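Dishcloth

From my homemade household encyclopedia, letter D

A dishcloth is a small piece of fabric used wet for washing dishes and wiping down kitchen surfaces. In some homes it's called a dishrag, and in my grandmother's house it was "the rag," as in "who left the rag in the sink?" It is a different thing from a dish towel, which is bigger, flatter and used dry. I've been keeping these entries for years now, and the dishcloth one gets more mail than anything except Drains, so I gave it a good rewrite on September 5, 2020, and I've been poking at it ever since.

Names

Dishcloth, dishrag, washrag, wiping cloth. People in my family use "washcloth" for the one that goes on your face, and heaven help you if you mix them up! My British readers say "tea towel" for the drying one and "dishcloth" for the wet one, so at least we agree on half of it. There's also "floor cloth," meaning an old dishcloth that has been sent downstairs in the world and won't be coming back up.

Materials

Cotton is the old standby. It soaks up a lot, it can take very hot water, and it gets softer the longer you own it. The catch is that thick cotton takes forever to dry, and a damp cloth is where the smell comes from.

Linen dries faster and lasts longer, but it starts out stiff (mine felt like a place mat for the first month) and it costs more. Cotton and linen blends split the difference pretty well.

Microfiber is made of very fine synthetic threads, usually polyester with some nylon. It grabs grease and crumbs like nothing else. It doesn't like fabric softener, which coats the threads and makes the cloth push water around the counter. High dryer heat isn't good for it either.

Then there are the cellulose ones, sold as Swedish dishcloths, made from wood pulp and cotton. They're stiff as a cracker when dry and floppy when wet. I was suspicious of them for ages and now I have a drawer full.

Weaves and knits

Waffle weave has little sunken squares that hold water and give some scrub. Terry has loops, good for soaking up a spill and bad around forks, because the loops catch on the tines. Huck is a bumpy, flat-looking weave that used to be common for hand towels. Bar mops are thick, plain terry cloths made for restaurants, and you can usually buy them cheap by the bundle.

Hand-knit dishcloths get their own paragraph because I'll hear about it if they don't. The usual yarn is a medium-weight cotton, and the pattern most people learn first is worked corner to corner: you add stitches until you reach the middle, then take them away again until you're back to nothing. Garter stitch is the classic choice. My friend Mereana Partington taught me on a rainy weekend in November and my first one came out shaped like Ohio. I still use it! She makes hers in a basket stitch she calls the Trosden, after the street she grew up on, and I have never once gotten the corners right.

Size

There isn't any official size. I like one that covers my hand with a bit left over for wrapping around a fork. Bigger than that and it drips down your sleeve. Knit ones grow when they're wet and shrink up in the dryer, so a cloth that looks skimpy on the needles often ends up fine.

Washing and drying

A dishcloth sits around damp with bits of food in it, so it needs washing far more than most of us wash it. I put out a fresh one every morning, and sooner if it has been anywhere near raw chicken. (For raw meat I mostly use a paper towel and throw it away.) Between uses, rinse it, wring it hard and hang it open. Draped over the faucet in a wad is how you get The Smell.

Cotton cloths go in the hot wash with the towels. If one still smells afterward, boil it in a big pot of water with a spoonful of washing soda, and keep the window open while you do. Bleach works on plain white cotton, but it wears the fibers down over time, and it should never be mixed with vinegar or ammonia — that makes dangerous fumes.

Grease stains I've made my peace with. Turmeric too. A sunny clothesline will fade turmeric better than anything in a bottle.

How many to own

I have 6 in the kitchen drawer and a backup stack in the hall closet, and that gets me from one laundry day to the next with a little to spare. A reader in Tavares wrote to tell me she owns 110, all knit by her late aunt, and rotates them by color. I think about that drawer a lot.

Retirement

When a cloth goes thin in the middle, it still has good years left in it for bike chains, shoe polish, window tracks and muddy dogs. Plain cotton and linen ones can be cut up and composted if they were sewn with cotton thread, and the cellulose ones generally can be too, though it's smart to check the label. Microfiber shouldn't go in the compost at all.

See also: Drains, Dish Soap, Dish Towel, Drying Rack

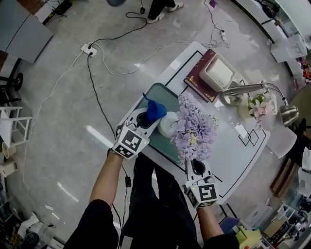
Can I wash microfiber cloths in the same load as my cotton ones?

It's better to keep them apart. Microfiber picks up cotton lint and hangs on to it, and then you end up wiping fuzz onto your glasses. Wash it with other synthetics in warm water, skip the softener, and hang it up or dry it on low.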